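Last updated: November
Minutes — Eltalach District Branch, regular monthly meeting
Posted in November by Rin Shimada, branch secretary

We use cookies to remember your settings. By continuing to read you agree to their use.

The meeting opened at 7:05 p.m. in the upstairs room at Zornport Library. Nineteen members signed in, above the quorum of 17. The chair asked for changes to the agenda. The item on the county list was moved up so that two members could leave early. The minutes of the last meeting were approved with one correction: the motion on bus fares was tabled, not defeated.

1. Polling results

The secretary read out the regional figures published since the last meeting. Support for the party has slipped in both Eltalach wards and held steady in Zornport. Several members said the dispute over the deputy leader was hurting them at the door. Others thought the rent freeze was the bigger problem, as voters do not know where the party stands on it. The chair asked that doorstep comments be sent in writing before the regional conference. 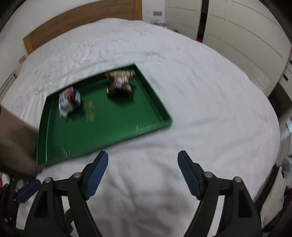 2. County list

The branch may nominate two people for the county list. Three names were put forward. One candidate spoke by phone and took questions on school closings and on whether she would work with the Ki Alliance after the election. She said she would vote with them on the budget if the transit money stayed in, and would not sign a joint platform. A show of hands was asked for and refused under rule 11, which calls for a paper ballot. Ballots will be handed out at the next meeting.

3. Motion on coalition talks

Moved and seconded: that the branch ask the regional board to publish the terms of any agreement with the Ki Alliance before it is signed. Speakers for the motion said members had learned of the last agreement from the newspaper. Speakers against said open terms would weaken the negotiators. An amendment to allow a members-only summary was accepted by the mover. The motion as amended passed, 11 in favor, six against, two abstaining.

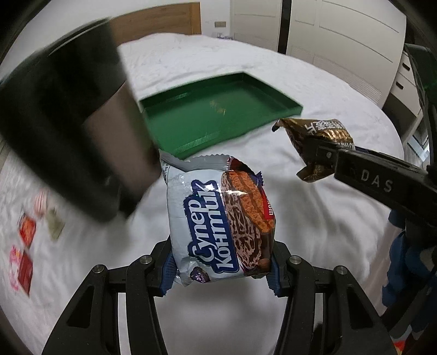 4. Leaflets

The Rultidum print shop has quoted for 3,000 leaflets, folded, with delivery to Zornport. The draft text was read. Members asked for the paragraph on policing to be shortened and for the rent freeze to go on the front. The secretary will send the new draft around by email — replies are due within a week. The order was approved on condition that the price does not change.

5. Other business

A member raised the torn posters on Station Road. They will be taken down and not replaced until the campaign period starts. The key to the storage cabinet is still missing. Anyone who has it should return it to the library desk.

The meeting closed at 8:50 p.m. The next meeting will be in the same room at the same time.

Get branch news by email. Enter your address to subscribe to our newsletter.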